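December, after lunch

Second go with the Clineo trial kit today. Xóchitl wants a yes or no from me before the loan runs out and so far I've got a page of maybes, so I'm writing this up while it's still fresh.

Unpacking was painless. The Grolidon software went on first time once I'd found the right cable (wrong drawer, as ever). Calibration is another matter — the guide says 3 passes, I did them all, and it still asked for another. I've emailed Trava, who handle the support side, and asked if that's normal or if I've set something up badly. Their basic plan covers 50 hours of remote help, which sounds generous until you've spent a morning on hold!

Laid the kitchen set out for the overhead view after that. I want the pick list to start with the easy things and work up to the spatula.
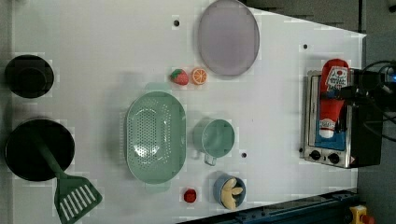 Kitchen layout, top view. Ketchup on the toaster oven, spatula in the frying pan.

My money's on the colander being the awkward one, what with all those little holes and only a small tab at each end to go for. The strawberry and the orange slice are side by side, so they'll be a decent check on whether it can tell neighbours apart. Eirlys reckons the bowl of yellow bits should count as one object and I agree, at least for the first round.

Plan is 100 picks on this layout, then shuffle everything and go again. The brochure talks about 1000 without a reset but I'd be happy with a quiet afternoon.

Still to do: ask Trava what the Grgić adaptor costs on its own, and get Eirlys to read the licence terms — she's far better at small print than I am.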